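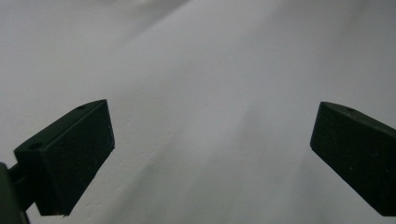
A smooth, matte surface in pale gray-white.

How to Clean and Look After a Pale Matte Work Surface
By Raluca Ardeleanu
Updated November 2018

Pale matte tops show everything. Pencil, coffee, newspaper ink and the gray smears left by the underside of a laptop all stand out on them. The steps below are for painted or coated tops with a flat finish. They don't apply to bare wood, stone or anything waxed.

What you need
A soft brush or a dry microfiber cloth
Two more microfiber cloths, white or undyed
400 ml of lukewarm water
A few drops of clear dish soap
Baking soda
A white vinyl eraser

Don't use glass cleaner, furniture polish or melamine sponges. Polish leaves a film that looks patchy from the side. Melamine works like very fine sandpaper, and it will leave a shiny spot that you can't take out again.

1. Clear and dust
Take everything off, including the lamp. Brush or wipe the surface dry, starting at the back and working toward you. Grit that stays on the surface gets dragged around once the cloth is wet.

2. Look at it from the side
Turn off the overhead light and look across the top from a low angle, facing a window. Grease shows up as a slight shine. Go to the other end and look again. On a pale surface the tone often changes a little from one area to another just from the way the light falls, so move your head before you decide that a darker patch is dirt.

3. Try the eraser first
Pencil and most scuffs come off with a vinyl eraser and no water. Rub lightly in one direction and brush away the crumbs. Colored erasers can leave a stain of their own.

4. Wash
Mix the soap into the water. Dip a cloth, wring it out hard and wipe in long, straight, overlapping passes. My own table is 176 cm long and I do it in two halves. Rinse the cloth when it starts to look gray.

5. Rinse and dry
Go over the whole top again with plain water on a clean cloth, then dry it right away. Soap left to dry is the usual cause of streaks.

6. Spots that are still there
Mix baking soda with a little water to a thin paste. Put it on the spot, leave it for 60 seconds and wipe it off with a damp cloth without scrubbing. Test it on the underside or near a back corner first. For ballpoint, use a cotton swab with a little rubbing alcohol and roll it over the line. Alcohol softens some paints, so stop if any color comes off on the swab.

If it still looks blotchy
Wash it once more with plain water only. If the blotches stay in the same place from every angle, the finish is probably worn there and needs repainting. Cleaning won't change it.

Day to day
Wipe up coffee and tea when they spill. Put a sheet of clean paper under newsprint and anything freshly printed. Felt pads under a lamp or a monitor stand help a lot, but check them every so often, as they pick up grit.

Thanks to Cosmin Filip, who wrote in September to ask about ballpoint. I hadn't covered it in the first version of the page.

Next: Filling small chips in painted tabletops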